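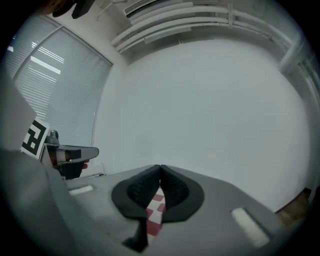 # Questions people keep asking about the Skolten grippers

I started this page after the third time I answered the same email about finger pads, and it has grown a good deal since then. The Skolten is a pair of hand-held grippers I've been putting together partly at home and partly at the Gralotow workshop, where I rent a bench and a shelf that is never quite big enough. You hold one in each hand, you do a chore with them, and the recording goes to teach a small two-armed robot how to do the same chore. If your question isn't answered below, write to me anyway. I like getting the mail, even when I'm slow with it!

Last touched 2018-05-28.

## The fingers

### Why are the finger pads curved?

My first ones were flat, and I was very proud of them, and they were no good at all with anything round. A curved pair can meet near the tips for small things and still give a little when you close on something fat like a mug handle. On the right-hand gripper in the photo the pads lean in toward each other and nearly touch at the top, and that's close to how I like them set. If yours meet at the bottom first, loosen both pads, swap left for right and try again before you go printing new ones. I have made that exact mistake more than once.

### What is the texture on the pads for?

Grip, mostly. Smooth pads let go of plastic lids at the worst moment. A fine mesh-like surface holds better and doesn't leave marks on soft things such as bread or paper cups. It does collect lint, so give the pads a brush now and then — an old toothbrush is perfect — and don't use oil or furniture polish anywhere near them.

### Can I make the fingers longer?

You can, and plenty of people want to. I'd go up by no more than 15 millimeters to start. Past that the tips begin to wag when you squeeze, and the recording shows the gripper closed when the tips have really slid past each other. If you need more reach for a deep drawer or a tall jar, stiffen the finger first and lengthen it second.

## The markers

### Do I need the square black-and-white markers?

Yes, please, if you plan to use both hands. The marker is how the software works out where one gripper is when the camera on the other gripper can see it. Print it on plain white card, flat and matte. Glossy photo paper looks lovely and causes no end of trouble under overhead lights.

### Does it matter if part of a marker is hidden?

For a moment, no. One gripper is forever getting in front of the other, and in the picture at the top you can see the near housing covering part of the marker on the far one. The software coasts through short gaps. What it doesn't enjoy is a long stretch with the marker covered, so if your chore has you working with crossed wrists, stop and think about whether you could stand on the other side of the table.

### My marker is printed and the software still ignores it. What now?

Check that there is a clear white margin all the way around the black border. People trim right up to the black because it looks neater (I did too), and then the border has nothing to stand out against. After that, check that you printed at full size. Printers love to shrink things to fit the page without asking.

## The room

### What kind of room works best?

An ordinary one. A plain wall is fine, and so are windows as long as the sun isn't pouring straight in. Blinds are a great help there. I close them most of the way on bright afternoons, and in August I close them completely and turn on the lights. The tracking does like to have some fixed things to look at, and pipes, vents and window frames all do nicely. A room with four bare white walls and a bare ceiling would be harder than a messy one, which ought to please anybody who has seen my garage.

### Why do the straight lines in the pictures bend?

The lens is very wide, so that it can take in the fingers and a lot of the room at once. The bending gets strong toward the rim. Don't try to straighten your pictures before you load them, as the software expects them just as they come from the camera.

## Building and recording

### How long does a pair take to build?

My second pair took 9 evenings, with coffee. The first took much longer, but I was designing it as I went and you won't be. The parts list runs to 154 pieces, and before you close the tab in horror, please know that most of those are screws.

### Where do the parts files live?

In the shared folder called Gradis, next to the older Khumalo base that some of you built your arms on. The two fit together with the adapter plate. Use the newer plate, as the old one has a hole in the wrong place and I haven't had the heart to delete it.

### How many recordings do I need for one chore?

For something simple like moving a cup to a tray, I had usable results after 70. Folding anything takes many more, and I'm still working on towels. Vary where you put things from one take to the next, go a touch slower than feels natural, and rest your wrists — the grippers seem light for the first few minutes and then they don't.

### Can I borrow a pair before I build one?

If you can get to Gralotow, yes. Send me a note first so I can have the batteries charged, and bring whatever object you want to try picking up.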